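How to Prepare a Quarterly Agent Float Report for a Mobile Money Program

Last updated 16 July 2021

These steps are for program staff who send float data to a supervisor through a structured upload. They assume that the agent register is already in place and that each agent has a unique ID. Screens and field names follow the Cledura reporting tool, version 2.

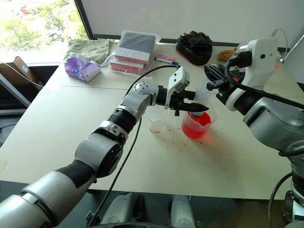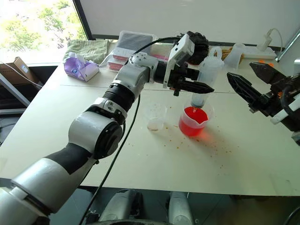
Before you start, get three files: the agent register, the daily closing balances, and the cash-out failure log. All three must cover the same quarter. If the register was exported before the last day of the quarter, export it again.

Step 1. Match the agent IDs

Open the register and the closing balances side by side. Sort both by agent ID. IDs in the balance file that do not appear in the register go to a separate sheet named "unmatched". Do not delete them. In the Srisuk district pilot, which had 2849 active agents, most unmatched IDs came from leading zeros dropped by the spreadsheet program. Set the ID column to text before importing.

Step 2. Separate cash and e-money

Float has two parts, and the report needs both. Enter physical cash in the field CASH_EOD and e-money in EMON_EOD. Agents who serve more than one provider will have several e-money lines. Add these together for EMON_EOD and list the providers in the notes column.

Step 3. Flag low-float days

A low-float day is any day on which either balance closes below the minimum set in the agent contract. Write 1 in the LOW column for each such day and 0 for the rest. Leave the cell blank if the agent was closed – a zero there will be read as a normal trading day.

Step 4. Add the failure log

Copy failed cash-outs into the tab marked FAIL. Only failures caused by lack of funds belong here. Network timeouts and wrong PIN entries are reported on a different form. Ekkachai Kongkaew's mapping table, in the Brivska shared folder, lists all 13 failure codes and the form each one belongs to.

Step 5. Validate and upload

Run the validator. Errors in red block the upload. Warnings in yellow do not, but each one needs a short comment. The most common warning is a balance that stays the same for several days in a row. Check with the agent's supervisor before writing "confirmed".

After the upload, the tool issues a receipt number. Keep it with the source files. Corrections are accepted for 72 hours under the same receipt. After that, file an amended report and quote the original number in the header.

Programs that moved from the Stunari template in April should note that the old REGION field is now split into PROVINCE and DISTRICT. Old files will not load until the field is split.

Questions about field definitions go to Nattawut Panyasiri on the data desk.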